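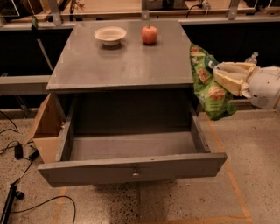 Makis Spanos says the drawer ought to be shallower, and he has said it twice now, once in the hall and once in the margin of my last entry. His argument is that a deep drawer in a bedside table turns into a pit. You drop your glasses in and a week later they're under everything else you own. Fair point, Makis, but I like a deep drawer and it's my notebook, so I'm writing down my side of it.

March 29, 2020

Gray nightstand, the one we're calling Furtado. Didn't plan to spend so long on it but here we are.

Drawer first. I pulled it all the way out and looked down the inside for a good while. Plain side walls, flat bottom, same gray as the rest, so at least the paint question is settled (Loredana wanted the inside left bare, and I went back and forth, and I'm glad it's gray). Pulled fully open it sticks out well past the front of the top. You can get at nearly the whole bottom of it, which I love! The trade is that there isn't much left in the cabinet to hold it up. I want a proper stop in there before anybody leans on it. Panagiotis has a drawing for one from the Wesik cabinets last July and I've asked him to dig it out.

The knob stays. Small, round, metal, dead simple. Mathis would like a long bar pull and sent me the Prumari page with 27 of them on it, and I did scroll through every single one - they all look like kitchen hardware to me. You want something you can find half asleep with one hand.

Now the top. I keep thinking about what really ends up on a nightstand, as opposed to what we draw on one. In the drawings it's always a lamp and a book. At my place it's a bowl, a piece of fruit I meant to eat, and a bag of something crunchy that I did eat. So snack stuff is what I've been judging it by, and I think it's a better test than the lamp. The white bowl and the apple both sit happily toward the back and there's still a good stretch of top in front for a phone or a mug. I wouldn't make the top any bigger. Chrysoula thinks we should add a lip along the back edge so round things don't go over, and after looking at that apple for a while I'm coming around to it. A low one though, low enough to wipe over with a cloth.

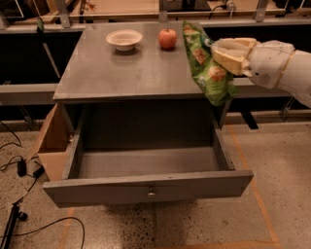
Furtado, drawer fully out. Bowl and apple on top, green snack bag over on the right.

The snack bag is my best argument against Makis, by the way. A crinkly bag like that has height and no manners, it won't lie flat, and in a shallow drawer it catches on the way in and you end up shoving. In a deep one it just goes in. If he wants his glasses on top he can have a little tray that slides along the side walls, and everything bulky goes underneath. I'll mock one up from cardboard before I cut anything.

Finish: the gray is a bit shinier than I expected once light hits it. There are a few light scuffs on the top, and some wear along the edges of the drawer front. I can live with the top. The edges bother me more, they're what your hand brushes every time you open the thing. Mathis says one more coat, I say round the edges over slightly first and then one more coat, otherwise we'll be doing this again in July. The can of Clullano in the paint cabinet should cover it, somebody please check it hasn't skinned over.

To do, not in order:
Stop for the drawer (Panagiotis, drawing)
Cardboard tray, 2 versions, one half the width and one full
Strip for the back lip, ask Chrysoula how low is low
Ease the drawer front edges, sand, recoat
Answer Makis in the margin, politely

Loredana asked whether the terrazzo floor is going to chew up the feet. No idea. I'll stick felt on them and have a look in 7 days.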